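**Prastel wrist camera kit for suturing practice arms**
Sold by Grulamari. Order code PR-27. Last change of this page: 2024-04-14

The Prastel kit is for training rooms and research benches where a robot arm is practicing to place and tie sutures. It is not cleared for use on patients, and we ask every buyer to sign this point before we ship.

## What you receive

- camera head with clamp ring
- cable, 3 m, with locking plug
- calibration card
- printed bench rules (the same text as on this page)

The clamp fits the Bolach and Mahrous wrists. For other wrists please write to us first with a drawing, we can not take back a ring which was already cut.

## Bench rules for thread work

These rules were written by Aicha Ramadan for our own test bench, and later many customers have asked for them. You may copy them for your laboratory.

1. One person has the stop button in the hand during all the session. This person does not write notes.
2. Set the force limit before the thread is loaded. Our start value is 3 N, and it is raised only with a second signature.
3. The needle must be parked or held in the view of the camera before the arm makes any travel move. If the needle is lost from the view, stop and find it.
4. Loose loops are allowed during a throw. Before the tip is lifted, check that no loop is lying around the shaft.
5. Cut ends are collected and put in the sharps box together with the needle.
6. After 40 throws the tip is taken off, cleaned and looked at under the magnifier.

Rule 4 is the one where new operators make most of their mistakes. They look at the knot, and the thread which is behind the tip gets forgotten.

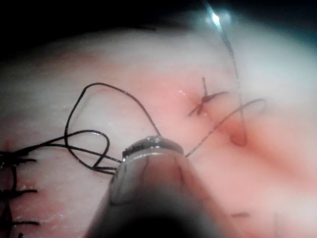

A log must be kept for every session. Write the name of the operator, the force limit, the type of thread and each stop with its cause. A stop without a cause is also written, with the word "unknown". Keep the logs until the next yearly check, which we do in July.

## Spare parts

| Part | Code |
|---|---|
| Clamp ring, Bolach | PR-27-B |
| Clamp ring, Mahrous | PR-27-M |
| Calibration card | PR-121 |

Cards with scratches should be replaced, also when the calibration still passes.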